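Stokmont Linen and Home Care
29th October
Thread: our equipment plan for the coming budget year. We are posting it in full, as several partner sites have asked how the figures were reached.

1/ Stokmont provides household textile handling at its own sites and at partner homes. For the coming year we have set aside money for hand-held grippers, spare parts and staff hours. No robot arms will be bought in this period.

2/ The order of spending was a matter of long discussion. Arms are the larger cost and the longer commitment. Once an arm is bolted down, the choice of fingers, cables and mounts is largely made. We have therefore placed the hand tools first and the arms in a later budget.

3/ Three suppliers were invited to quote: Wutetti, Sezer and Brediner. Each received the same request, covering the tool, the replacement grip pads, the camera mount, delivery, and support for one year. Quotes that left out any of these items were returned for completion.

4/ Wutetti offered the lowest price per tool. Its support terms cover repair by return only, and the tool would be away from the site for the length of the repair. Sezer offered on-site repair at a higher yearly fee. Brediner sits between the two and supplies its pads separately.

5/ The pads deserve a budget line of their own. They are small, they wear, and in our last plan they were placed under "sundries," where they were overspent by March. This year's plan allows for 236 replacement pads across all sites.

6/ Staff time is the largest single item. We have planned 700 hours of handling work, spread over 52 weeks, with a lighter load in the summer. Hours are paid at the normal rate for the grade. Training is charged to the same line.

7/ Materials were chosen from what our sites handle in the ordinary course of work: sheets, towels, clothing, curtains, and heavier knitted goods. The last group is the reason the plan calls for textured pads on all tools. Smooth pads were quoted by one supplier at a lower price and were declined. 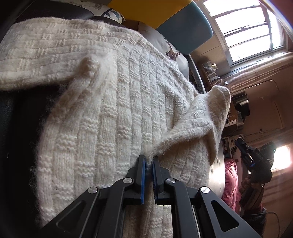 8/ A reply from the Sezer account asks whether a buyer with one large knitted blanket on the seat and a whole cupboard of cotton sheets should really be paying for textured pads on every tool, and suggests a mixed order would bring the total down.

9/ We thank Sezer for the question. A mixed order was costed. The saving on pads was real but small, and it would have required two sets of spares at each site, labeled and stored apart. Our sites are short of storage. One pad type, held in one drawer, was judged the better use of funds.

10/ Thick knits also set the requirement for jaw opening. A fold of heavy knit takes up far more room between the fingers than a fold of sheet. Buyers comparing tools should ask for the opening in writing and should test with their own heaviest item before signing.

11/ Each site will hold 2 tools as a minimum. A site with a single tool stops work when that tool goes out for repair, while the staff hours are still owed. The cost of the second tool was compared with the cost of those hours, and the second tool was approved without further debate.

12/ Items we have left out of the plan: new furniture, dedicated rooms and special lighting. Work will continue in ordinary rooms, with the chairs, tables and windows already there. Sites may apply for small sums to cover cable covers and storage boxes.

13/ Items we expect to be asked about: insurance and data storage. Insurance for the tools is carried under the existing equipment policy, with no change in premium. Data storage is charged to the central office and does not appear in site budgets.

14/ The contract has not been awarded. Sezer and Brediner have been asked for revised support terms. Wutetti has been asked whether a loan tool can be supplied during repairs. All answers will be considered on the same basis.

15/ A review is set for March. It will look at pad wear, repair time and hours used against hours planned. Arms will be discussed only after those three records are in hand.

16/ Partner sites that wish to receive the blank costing sheet may request it by message to this account. Please give the number of rooms in use and the name of the budget holder.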